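Search the knowledge base
Enter keywords or ticket number
Advanced search

Floor marking tape lifting and leaving residue on carpet, Laing building, room 6

Status: Resolved, monitoring
Opened: 2 Apr 2026
Product: Dodider yellow floor marking tape

Reported problem

Yellow lines on the carpet in room 6 are lifting at the corners. Two strips have been replaced once already and lifted again within days. Where the old strips came up there is a tacky film on the pile that picks up dirt. Requester wants the layout kept in the same position and asks whether a different tape is needed.

Environment

Carpet is gray-blue, low pile, speckled, glued down. Cleaned by Alus under the building contract, vacuum nightly, hot water extraction every August. Room is carpeted wall to wall. Tape is from the shared supply cupboard, Dodider stock, opened roll, purchase date unknown.

Log

Entry 1. Asked requester how the strips were laid. Reply: pulled straight off the roll under tension and pressed by hand. Corners made by folding one strip through 90 degrees. Both are known causes of lifting. Stretched tape shortens after it is laid and the ends let go first. A folded corner has a raised ridge and the vacuum head catches it.

Entry 2. Checked with Alus. The carpet in this room gets a Kident anti-soil spray after extraction. The spray leaves a light coating on the fibers, and adhesive bonds to the coating more than to the carpet. Alus will skip the spray inside the marked area from now on and has noted it on the room sheet.

Entry 3. Test patch. One strip on carpet as found, one on carpet wiped with a damp white cloth and left overnight. Both pressed with a hand roller, no stretch. After 6 days the unwiped strip had lifted at one end. The wiped strip was flat at both ends.

Entry 4. Residue. Kident spot remover tried behind the door first, no color change. Applied to cloth, blotted, never poured. Film came off after two passes. Rinsed with plain water and blotted dry. Do not scrape with a blade, the pile frays.

Entry 5. Relaid the lines. Procedure used:

1. Mark the ends of each existing strip with chalk before lifting anything.
2. Pull old tape back slowly at a low angle.
3. Treat residue as in entry 4, then wipe the whole run and leave it overnight.
4. Cut strips to length with scissors first. Lay without pulling.
5. Make corners from two separate pieces, butted, not folded.
6. Roll each strip twice from the middle outward. 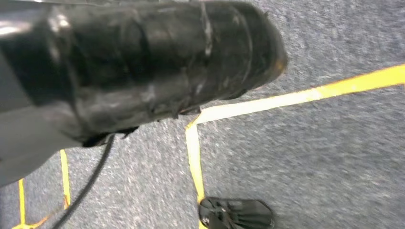

Total length relaid was around 20 meters. The opened roll was discarded and a new one issued. Cost charged to the room budget, code 700.

Entry 6. Requester asked if cables could be held down with the same tape. Answer is no. Marking tape is not rated for it and the adhesive transfers to the cable jacket. Use fabric cable cover from the same cupboard.

Resolution

Tape product unchanged. Cause was surface coating plus stretch during application. Ticket stays in monitoring until after the August extraction, when the lines will need lifting and relaying anyway.

Filed under: Floors & Carpets > Tape, Marking, Adhesives

Comments (3)

Same thing on our floor. Wiping first fixed most of it but the strip by the door still goes. I think it is foot traffic.

What cloth did you use? Ours left lint on the pile and the tape stuck to the lint.

Plain white cotton, washed a few times. Colored ones can bleed with the Kident remover.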